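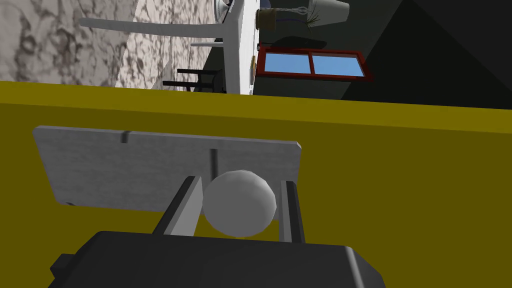 *By Ghislain Paquette, for the Skudent newsletter, 2 August 2025*

## Learning to speak when you already can read

When I came to Ballent, I could read a newspaper in English from the first page to the last. I could also write a letter to the bank, if they gave me one evening and a dictionary. But at the bakery on Nguyen Street I pointed with my finger at the bread for almost three months. The woman behind the counter asked me something every morning, and every morning I said "yes, please" and waited to see what I would receive. Sometimes it was sliced. Once it was two loaves.

I tell this story in the first meeting of each new group, and always some people laugh in a way that shows me they have their own bakery somewhere. Many adults who learned a language at school have this difference between the eye and the mouth. We passed the exams. We know what the present perfect is, and we can maybe explain it better than our neighbors who were born with it. Then the phone rings and we let it ring.

Our conversation tables begin again in September, so the editor asked me to write something for those who think about coming but do not come. I have now led a table for a few years, together with Brayden Simard, who grew up in Ballent and has the great patience to hear the same story about somebody's landlord four weeks in a row. What follows are things we have learned. I am not a teacher by profession (I work in insurance), so please read it as advice from a colleague.

### Start with small and boring talk

New people often prepare a big subject. They bring an article about the economy and a list of difficult words. After two minutes they are tired and everybody else is also tired. I understand this very well, I did the same. In my first meeting I tried to discuss the price of electricity in Europe, and I had to stop in the middle of a sentence that I could not close.

Small talk is harder than it looks, but the sentences are short, and they come back again and again. How was your trip here, did you eat already, is your son still sick. If you say "I couldn't find a place to park" on twelve different evenings, one day you will say it without building it first in your head. That day is a good one. You will notice it only afterwards, on the way home.

So for the first weeks we ask people to bring one thing that happened since the last time. It can be very little. A participant last winter told us how she returned a pair of boots to the store, and this gave us forty minutes of conversation, with receipts, and "store credit", and the difference between "too tight" and "too small".

### Repeat the same story

Brayden had this idea and at first I did not like it. You tell a story to one person in 3 minutes. Then you change your partner and tell the same story again, and then once more to another one. I thought people would feel like children in school. But the third time, the story is always better. The pauses get shorter and the person begins to look up from the table. Some add a joke which was not there before.

At home you can do this also, with your phone. Record yourself, listen (this is painful, I know), and record it again. I do not recommend that you keep the recordings. I kept mine for a year and it did nothing good for me.
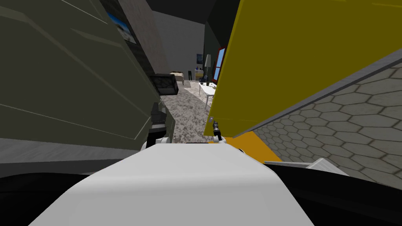 **Should I ask the others to correct all my mistakes?**

Ask them to correct one kind of mistake each evening, for example the past tense or the little words like "in" and "at", and to leave the rest alone.

We arrived at this rule slowly. In the beginning we corrected everything, with good intentions, and a man who had much to say became more and more quiet until he spoke only in single words. Later we corrected nothing, and people complained that they could do this for free in the bus. With one kind of mistake per evening, the listener has an easy job and the speaker can be brave with all the rest. Write your choice on a small card and put it before you, so that your partner doesn't forget. If a mistake makes it impossible to understand you, then of course the partner should ask. "Do you mean today or yesterday?" is a normal question between any two people, and it does not hurt.

### About the accent

Every group speaks about the accent, usually in the second week. I have mine and I will keep it. When I say "sheet" I am careful, like all of us. But it is my experience that we are misunderstood much more often for the rhythm than for the single sounds. English puts a weight on one part of the word and throws away the others. I said "comfortable" with four full syllables for years, as if I was reading it aloud for a court.

A helpful exercise is to clap softly on the heavy part of the word while you speak. You will look a little strange. Do it in the kitchen. Take 12 words from your own work, words that you need every day, and look up in a dictionary where the weight is. In my case it was "policy", "deductible" and "beneficiary", and the last one I still avoid when I can.

### The telephone

The telephone deserves its own section. There is no face to help you, the line is bad and the other person is in a hurry. Brayden sits in the hallway with his phone, and a participant calls him from the room. He plays the dentist's office or the gas company, and he plays them not very friendly. Before the call we write on paper only three things: the reason for calling, the date or number that is needed, and the sentence "Could you say that one more time, a little slower?" This last sentence you should learn like your own address.

I used it myself in spring with the garage where my car was. The man repeated everything slower, and in the end he even spelled the name of the part for me. I had been afraid of that man for no reason.

### What we read

We have no fixed book. Some people like to use the graded readers from the public library, which are on the low shelf near the stairs, and they are not only for children. Read aloud, one page per day, and do not stop for unknown words. I would choose a book with much dialogue in it. Novels with long descriptions of fields are beautiful, but you will not need to describe a field at the post office.

Subtitles come up often too. My opinion is English sound with English subtitles, and the same episode two times. Brayden says without subtitles the second time. We do not agree about this, and you may choose.

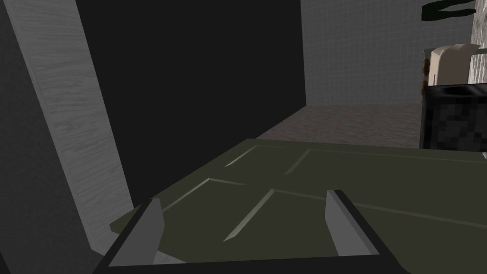 *Two gray gripper fingers in front of a green panel. Computer rendering.*

### Practical information for the fall

The tables meet in the back room of Café Rinen, as before. The owner has kindly agreed to turn down the music for us. We have 28 places in total this time and they are given in the order of registration. The fee is 40 dollars for the full season, and tea and coffee are included. Cake is not.

You do not need a test to join. In the first meeting Brayden and I speak a few minutes with each person, and then we decide together at which table you will sit. If after two weeks it is too easy or too difficult, tell one of us and we will change it. Please do not simply stay at home, as several did last year. I met one of them later at the bakery and we had a very nice conversation, in English, next to the rye bread. She is registered again.

To sign up, leave your name and phone number in the folder at the counter of Café Rinen, or answer to this newsletter. If you prefer to be called back in the evening, write it next to your number. I will make most of the calls, so you can begin to practice already then.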